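Home | Our work | House rules | Gallery | Contact

Working in furnished rooms: gallery

Posted in: Good practice, Home robots

Fostell keeps one set of house rules for anyone running an arm in a furnished room. Chiyo Sakai wrote the first version in March and Custódio Frade looks after it now. The full text is on the House rules page. This gallery goes with sections 2 and 4, the two that new operators ask about most. Both sections apply to every arm we run, whether it is on a fixed stand or a wheeled base.

Section 2: desks and cables
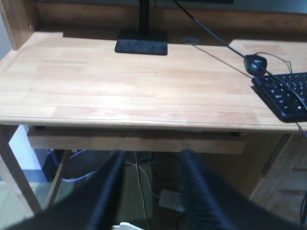 Cables are treated as obstacles, including thin ones. The operator walks the room before the arm is powered and writes down any cable that hangs, crosses an edge or lies on the floor. Nothing is unplugged without asking the person who lives or works there. If a cable has to be moved, it goes back where it was at the end of the session.

Speed near furniture is limited to 130 millimetres a second. The limit is set in the controller before the session and is not changed from the handset. If a job can't be done at that speed, stop and raise it with Custódio.

Keyboards and mice may be touched if they are on the agreed list for the day. Power strips and wall sockets are never on the list. The same goes for anything under a desk that is switched on.

Section 4: bedrooms
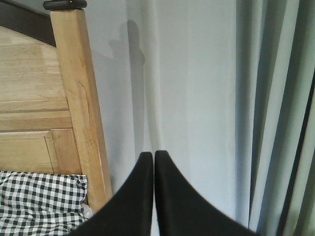
Fingers are closed whenever the arm is travelling and has nothing to hold. Open them once the arm has stopped in front of the object. This was a recommendation in the first version and became a rule after Bouchard, who run the same type of arm, told us they had done the same.

Soft things need more room than hard ones. Curtains and bedding can move in a draught, so leave a gap of 41 millimetres on the approach and go slower over the last part. If fabric gets caught, press stop, open the fingers by hand and check the cloth before starting again. Do not reverse the arm to free it.

One person stays within reach of the stop button for the whole session. Change over every hour, with a break of 5 minutes, and put both names on the sheet. The room must have no one asleep in it, and pets are kept out with the door shut.

Marks and scratches are reported the same day on form 1332, however small. Cikura and Jotano crews use the same form when they work in our rooms.

Section 4 was last changed on 6th December. Older printed copies should be thrown away.

Contact Fostell | Copyright Fostell | Back to top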